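Grants & Partners | Progress Reports

Wullport Community Rooms – carpet and furnishing, second report
2/13/19 – Golnar Soltani
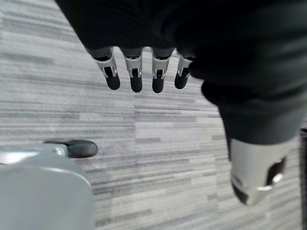 Gray striped carpet, Wullport.

The gray striped carpet was chosen over the plain one after Natalie Bloxham took samples to both user groups. The supplier, Yazdani, has billed $2714, against the grant line for flooring. Door trims were billed separately and are not in that figure.

Still open:
The 2 storage cupboards ordered in December are on back order. Pejman Zamani is chasing a date.
We have 80 stacking chairs on loan from Stenville until ours are delivered.
Efa Prothero has asked for 6 spare carpet tiles – we would like to pay for these from the contingency and need your approval.

Receipts are with Houshang Zarei.

Contact the grants desk | Back to top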